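25 May 2023

The potter behind Huvier came to bowls late, and she will happily tell you how late. She was past fifty when she gave up her office job, and the first thing she made that she liked was a cereal bowl with a lean to it. "I still have it," she says, laughing. "I eat out of it every morning, and I'm not going to fix it!"
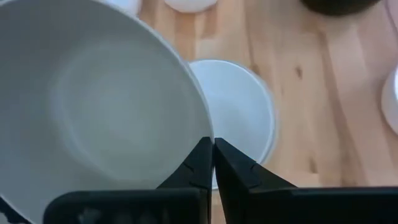

White was never the plan. She began with blues and a green she now calls a mistake, and she came around to plain glazes only after a summer fair at Vosholm, when a woman told her she just wanted something that looked right with soup in it. A white bowl with nothing on it, like the big one with the faint ring around the flat of its base, gives you no place to hide, she says. "You notice the curve, and you notice the rim, and if either one is wrong you'll notice that every day at supper."

We talked a good while about cupboards (she has strong feelings about cupboards). Her own kitchen is tiny, so she tries everything at home before it goes on sale, and a bowl that won't sit nicely inside its neighbors goes back to the drawing board.

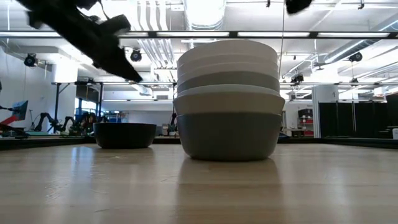
Gray and white bowls nested together, with a darker one to the left.

"People buy 2 and then they come back for 4," she says, "and those had better fit on the same shelf." Mixing the colors is fine by her, and she rather likes it when a set stops matching.
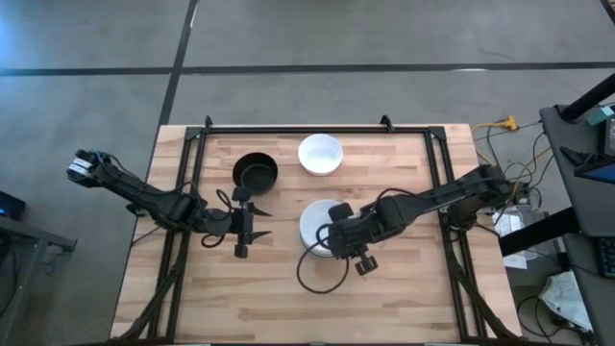 The dark glaze gave her the most trouble, and she spent most of one July getting it to behave. Now it's the one she reaches for when she's serving rice, or peaches and cream, and she hopes to have more of it ready before the next fair.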